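Okay friends, it's January, it's dark by supper, and I have been promising for ages to write down how I finally learned to sleep through the night again. Get comfortable, I'm a talker and you knew that when you followed me.

Some background for the newer folks. I worked the overnight desk at a hotel in Zosthorpe for years, and when I moved to days I figured my body would just follow along. It did no such thing! I was wide awake at 3 a.m. with the radio on low, learning far too much about soybean prices.

My old coworker Lenuța Olteanu told me to pick one time to get up and stick to it, weekends too. I argued with her for a good while (I love a slow Sunday, I really do). Then I tried 6:30 every single day and grumbled all the way through the first month.

Second thing was the bedroom. I had a lamp in there bright enough to land a plane. I swapped it for a little secondhand one with a yellowy shade, and I moved the phone charger out to the hall. Getting up to check on a message in cold socks cured me of checking messages pretty quick.

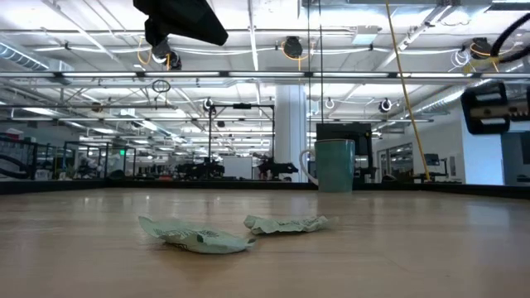 Duván Tello

Third thing, and some of you will be cross with me, was the evening snacking. I'd have supper at a sensible hour and then go right on eating until bed, a little something sweet, then a little something salty to even it out. These days I stop at eight and have something warm to drink. If I'm truly hungry I have toast, and I don't scold myself for it.

A couple of you asked about naps. I allow myself 30 minutes, before three in the afternoon, on the couch and never in the bed. Gilberto Quintero swears by a full two hours and wakes up cheerful as a bird, so please do what suits you and don't write to me about Gilberto.

Oh, and the walk! I nearly forgot the walk. First thing after I'm dressed I go down to the Chávez bakery and back, which takes me 40 minutes if I don't run into anybody and a good deal longer if I do. Rain or no rain. I come home with pink ears and usually a roll.

What didn't help me: counting backward from 300 (I got to zero and was annoyed), the very expensive pillow, and reading mysteries in bed. I can't leave a body in the library and just turn off the light, can you?

I still have a bad night now and then, usually before a trip or when my sister's been on the phone. I get up, sit in the kitchen a while with the small light on, and go back when my eyes get heavy.

Emilian Cozma wants to know about earplugs and I have a lot to say about earplugs, so that'll be Friday.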